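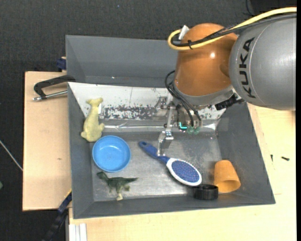

Gray bin with stuffed toy, bowl, dinosaur, brush, cup and lid.

Beneritz Toy and Housewares Swap
Minutes of the planning meeting, Jul 10, 2022

The meeting opened with great news on donations. We have 289 items checked in and the shelves at the Vinex Street room are filling up beautifully. The goal is 300 before doors open in September, and everyone thinks we'll sail past it!

1. Mixed bins
Long talk on whether toys and kitchen things should share a bin. Some members wanted them split up. Most of us love the mix (half the fun is digging past a bowl and finding a dinosaur), and the younger kids stay busy while the grown-ups look at cups. Agreed: mixed bins stay for small things. Breakables and anything sharp go on the tables.

2. Stuffed toys
These have been so popular. They will be washed before they go out, and any with loose eyes or open seams go to the mending basket. The Lumenta laundry has offered us two free loads, which is wonderful. Thank-you card to be sent.

3. Lids without bottoms
We have a lot of lids. Agreed to keep one "find my match" bin by the door and try it for the first hour. Whatever is left goes home with the crafters, who have plans for a wall clock.

4. Brushes
Scrub brushes and dish brushes are welcome if clean. No toothbrushes, please. The flyer will be changed to say so.

5. Tables and signs
The Zellska hall is lending 9 folding tables. Signs will be hand painted again, big letters, bright colors. Paint money approved at $70.

6. Other business
Somebody suggested a swap just for puzzles. Lots of excitement, and a few worries about missing pieces. Held over to the next meeting.

Meeting closed after lemon bars. Next sorting session is in the same room, bring gloves and a marker.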